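Release Notes

Build 395 of the Nenik scheduler went to the Pradlow office at the end of the shift. The change log had one line: reminders no longer fire twice. The tester installed it on 30 phones and set each one to ring at noon.

At noon, 29 rang once. The last stayed silent, and its log showed the reminder as delivered in December.

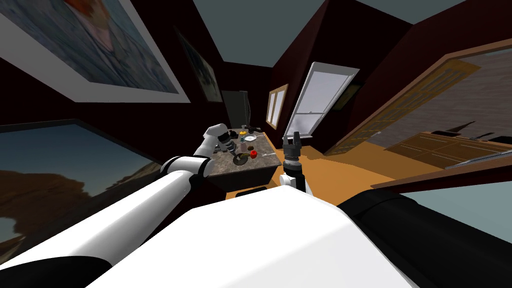
Gramska's support desk replied that the clock on the phone was correct and the app was reading it correctly, so the ticket would be closed unless the fault came back.

The tester reopened it with 200 lines of log attached. Every entry after noon carried a December timestamp. The final one was a reminder, typed in the tester's own style, to roll back build 395. It was marked as read.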